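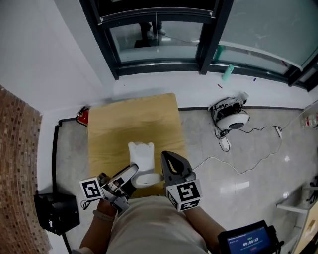 Support Lernow — suivi de ticket
Objet : décalage temporel entre pince gauche et pince droite, démonstrations bimanuelles refusées à l'import
Site : Skarkgate
Matériel : pinces à main Iler, une paire, cubes de repérage d'origine
Ouvert le : 14/2/19
Ouvert par : Stijn Claeys
Priorité : normale
État : résolu, surveillance en cours

Description initiale

Nous enregistrons des démonstrations à deux mains pour une tâche de saisie et de redressement : la pièce blanche en plastique est prise entre les deux pinces, maintenue debout sur la table, puis reposée. L'opérateur tient une pince dans chaque main. Les trajectoires sont ensuite rejouées sur la cellule à deux bras.

Sur la dernière série de 16 démonstrations, l'import en a refusé 14 avec le message suivant :

ERR_SYNC : écart inter-flux hors tolérance (G/D)

L'écart relevé dans le journal va jusqu'à 800 ms. Il n'est pas constant. Il est presque nul au début de l'enregistrement et grandit ensuite, toujours dans le même sens : la droite est en retard sur la gauche. Les démonstrations à une seule main, gauche ou droite, passent sans erreur.

Déjà essayé :
Redémarrage des deux pinces et du poste d'acquisition. Sans effet.
Nouvel étalonnage des cubes. Sans effet, résidus normaux.
Échange des cartes mémoire entre gauche et droite. L'erreur reste à droite.
Réimport des mêmes fichiers sur un second poste. Même message, mêmes valeurs.

Réponse du support

Merci pour le journal. Avant de parler d'horloge, il faut écarter une perte de repérage. Quand les deux pinces se rejoignent sur un objet clair, une pince peut masquer le cube de l'autre, et le filtre comble le trou par interpolation. Le résultat ressemble parfois à un retard.

Merci de fournir :
le fichier de poses brutes, avant filtrage ;
la version du micrologiciel de chaque pince, lue sur l'appareil et pas dans l'inventaire ;
une démonstration refusée et une démonstration acceptée, flux vidéo compris.

Merci aussi de préciser le vitrage de la salle. Une surface réfléchissante dans le champ peut produire des points d'accroche qui ne sont pas fixes par rapport à la table.

Stijn Claeys

Fichiers déposés. Micrologiciel : les deux pinces n'ont pas la même version. La droite est revenue de chez De Graaf en octobre après remplacement de la carte d'acquisition et porte une version antérieure à la gauche. L'inventaire indiquait la même pour les deux.

Pour la salle : grande baie vitrée à cadres sombres, un vantail à l'italienne en haut, un store à enrouleur clair. Le sol carrelé est brillant. Je joins une vue prise depuis une pince, on y voit ce que la caméra prend en fond, baie et store compris.
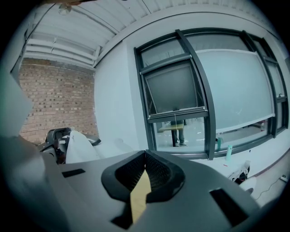
Jolien Wuyts : je ne toucherais pas à la salle pour l'instant. Nous avons eu des pertes d'accroche à cause d'un vitrage sur l'autre ligne, et la signature était différente : des sauts de pose isolés, dans tous les sens, avec retour à la valeur correcte quelques instants après. Un retard qui croît de façon monotone ne vient pas d'un reflet. Comparez plutôt la pente de l'écart d'un fichier à l'autre. Si elle est identique, c'est la base de temps.

Stijn Claeys

Pente calculée sur les fichiers refusés. Elle est identique à la précision du journal. Les démonstrations acceptées présentent la même dérive, mais elles sont plus courtes et s'arrêtent avant le seuil. L'hypothèse du masquage ne tient donc pas pour cette série.

Réponse du support

Confirmé de notre côté sur les poses brutes. Aucun trou dans la détection du cube droit pendant le maintien de la pièce.

Cause : la version installée à droite n'applique la synchronisation qu'au démarrage de l'enregistrement. La version de gauche la répète pendant toute la prise. Avec deux pinces sur la même ancienne version, l'écart reste en général sous la tolérance, ce qui explique que le défaut passe souvent inaperçu.

Correctif :
1. Mettre la pince droite au niveau de la gauche. Appareil sur secteur pendant toute l'opération.
2. Effacer l'appairage sur les deux pinces, puis appairer de nouveau en commençant par la gauche.
3. Refaire l'étalonnage cube-doigts à droite. La mise à jour remet ces valeurs à zéro.
4. Enregistrer une prise longue, pinces immobiles, et vérifier la colonne d'écart G/D avant toute démonstration.

Les fichiers refusés ne sont pas perdus. La dérive étant linéaire, l'outil de recalage peut la corriger en mode « pente fixe ». Ne pas utiliser le mode automatique, qui s'appuie sur les contacts et se trompe quand les deux pinces touchent la pièce au même moment.

Stijn Claeys

Mise à jour faite, appairage refait. L'étape 3 a échoué une première fois : l'outil attendait l'ancien fichier de cotes du doigt droit. Fichier remplacé, étalonnage correct ensuite. Prise immobile : écart stable, sans pente.

Recalage en pente fixe appliqué aux 14 fichiers. Tous importés sauf 2, pour lesquels l'en-tête droit est tronqué. Je les refais à la main.

Reste ouvert : l'inventaire ne relit pas la version après un retour d'atelier. Demande transmise à De Graaf, ticket séparé.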